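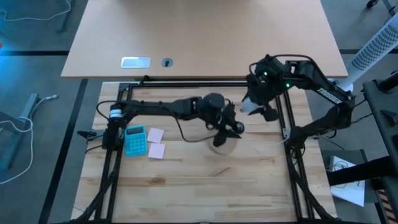 Butcher block is my favorite surface in the world and I've finally stopped pretending I'm neutral about it. I grew up with a speckled laminate counter that my mother scrubbed every night until the pattern wore off by the sink, and when I moved to Plemine the first thing I bought, before a bed frame, was a wooden top for the work table. I like the light-colored kind best, the sort in the photo, where even a pale little disc lying flat on the board shows up nicely and you don't lose small things the way you do on a busy pattern. Dark walnut is gorgeous, sure, but I've spent whole evenings hunting for a brown button on a brown table and I'm done with that.

So, my own top! It's 60 inches long and it came from Undport, the salvage yard out past the rail bridge. I paid 40 dollars for it. A new one that size from the Nuswood showroom was 263 dollars, and that was before delivery, and I went to look at it twice and patted it like a horse both times. The Undport one had been a bakery shelf, or so the man said. It had a gray bloom all over it and a long scorch at one end, and the underside was a mess of old screw holes. I loved it right away.

I sanded it in the driveway over a weekend in August. 60 grit first (same number as the length, which pleased me far more than it should have), then finer, then finer again until I ran out of paper and patience. The gray came off fast. The scorch didn't, or not all of it. There's a tan smudge left, shaped like a boot, and I keep that end by the wall with the radio on it.

Then oil. I used the plain mineral stuff and rubbed it in with an old T-shirt, far too much of it the first time. It sat there in puddles and I had to mop it off the next morning. Thin coats! Put on less than you think, wipe it, go do something else. I gave the last coat 48 hours before I set anything on it, and those were two long days, let me tell you, with all my stuff in boxes on the floor and me walking past every hour to look at the grain.

I-seul Yeom came over on the Sunday with dumplings and we ate them standing up at the table like it was a bar. She has a butcher block too, a smaller one, and she finishes hers with Ongart, a beeswax paste that smells wonderful and comes in a tin you can't open without a spoon. Hers has more of a sheen. Mine feels drier under the hand. We've agreed to swap methods next time around and I'm already itching to try the wax.

A few things I've picked up since then:

Wipe up tea immediately. I have one ring from a mug and it's staying, I've tried salt, I've tried lemon, I've tried sanding just that spot (don't, you get a dip).

Oil the underside as well. I skipped it, and by the time the heating came on one corner had lifted enough to slide an envelope under. It has mostly settled down again.

Cut on a separate board if knife marks bother you. They don't bother me, but I mostly use this table for mending, sorting seeds, rolling dough when the kitchen is full, and all the little fiddly jobs that want a big flat place and decent light.

Next up is the legs. They're currently two filing cabinets that don't match in height, with a paperback under the left one, and I've been drawing trestles on the backs of receipts for weeks. If anybody has made their own, tell me what lumber you used and whether it wobbles!

Posted in August by Manee Phromma
Last updated: Sunday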